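PRESSEMITTEILUNG

Stulla füllt ersten Schaumwein aus der Lage Stetov ab

Flaschengärung, 18 Monate Hefelager, 2.043 Flaschen. Verkauf ab Juli

Die Weinkellerei Stulla bringt im Juli ihren ersten eigenen Schaumwein heraus. Name: Moradi Brut Nature. Rebsorten Chardonnay und Pinot Blanc, alles von Hand gelesen, alles aus der Lage Stetov. Bisher gingen die Trauben von dort in den Gutswein. Damit ist jetzt Schluss, zumindest für die oberen Zeilen.

Der Grundwein lag bis zum Frühjahr auf der Feinhefe, ein kleiner Teil davon im gebrauchten Halbstück, der Rest im Edelstahl. Kein biologischer Säureabbau. Danach Tirage, zweite Gärung in der Flasche, 18 Monate auf der Hefe. Gerüttelt wurde von Hand, degorgiert im eigenen Keller. Dosage: null. Das war lange umstritten im Haus.

„Wir hatten drei Varianten auf dem Tisch, mit vier Gramm, mit zwei und ohne“, sagt Kellermeisterin Blandine Riviere. „Am Ende haben alle immer wieder zur dritten Flasche gegriffen. Der Wein hat genug Frucht, der braucht den Zucker nicht.“

Stetov: karg, steil, spät

Die Lage Stetov liegt oberhalb des Guts, Kalkmergel mit viel Stein, nach Nordosten geneigt. Für Rotwein zu kühl, das hat man früher leidvoll ausprobiert. Für Sekt ideal. Die Reben sind im Schnitt 14 Jahre alt, der Ertrag bleibt klein. Außenbetriebsleiter Tarun Goel hat die Zeilen dort auf ganzjährige Begrünung umgestellt. Gelesen wird in zwei Durchgängen, der erste früh wegen der Säure, der zweite gut eine Woche später. Beide Partien werden getrennt gepresst, Ganztraube, sehr sanft, nur das Herzstück kommt in den Moradi. Der Rest wandert in den Literwein.

Im Glas: helles Strohgelb, feine Perlage. In der Nase grüner Apfel, Zitronenschale, etwas Brioche, dahinter nasser Stein. Am Gaumen straff, salzig, lang. Trinktemperatur acht Grad, bitte nicht kälter. Passt zu Austern, zu gebackenem Fisch, zu Ziegenkäse. Und zu Pommes, wie Vertriebsleiterin Parisa Ghorbani anmerkt. Lagerfähig ist der Wein problemlos vier bis fünf Jahre, wobei im Gut niemand damit rechnet, das so viel liegen bleibt.

Vertrieb und Preise

Die 2.043 Flaschen gehen zum größeren Teil an Gastronomie und Fachhandel. Den Vertrieb im Handel übernimmt Arora, mit dem Stulla schon beim Gutswein zusammenarbeitet. Ein Kontingent bleibt für den Ab-Hof-Verkauf, Abgabe maximal sechs Flaschen pro Haushalt. Dazu kommen 80 Magnums, die noch länger auf der Hefe bleiben und erst später degorgiert werden. Vorbestellungen für die Magnums nimmt das Gut jetzt schon an, schriftlich, keine Telefonreservierung.

Der Preis ab Hof beträgt 18 Euro für die 0,75-Liter-Flasche. Preise für Wiederverkäufer auf Anfrage. 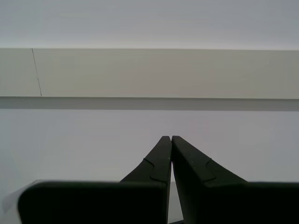
Dunkler Greifer, zwei schmal zulaufende Finger

Präsentation im Juli

Vorgestellt wird der Moradi Brut Nature im Juli in der alten Kelterhalle. Beginn 18 Uhr, Einlass eine halbe Stunde früher. Blandine Riviere führt durch die Probe: zuerst die Grundweine, dann der fertige Sekt, dazu zwei Dosagevarianten zum Vergleich. Fürs Essen sorgt Köchin Cherry Mae Marquez. Kleine Gerichte, viel Fisch, eins ohne. Plätze sind begrenzt, Anmeldung für Presse und Fachbesucher bitte bis Ende Juni. Anschließend Rundgang durch die Lage Stetov mit Tarun Goel, sofern das Wetter mitspielt. Festes Schuhwerk!! Der Weg ist steil und nach Regen rutschig.

Ausblick

Ein zweiter Jahrgang liegt schon auf der Hefe, etwas mehr Pinot Blanc, etwas weniger Säure. Ob er ebenfals ohne Dosage kommt, ist offen. Ein Rosé ist im Gespräch, mehr dazu frühestens im kommenden Jahr.

Pressekontakt
Weinkellerei Stulla, Simin Mohammadi, Presse und Veranstaltungen
Probeflaschen für Redaktionen auf Anfrage, solange Vorrat. Bitte Lieferadresse und Medium angeben.
Abdruck honorarfrei, Beleg erbeten.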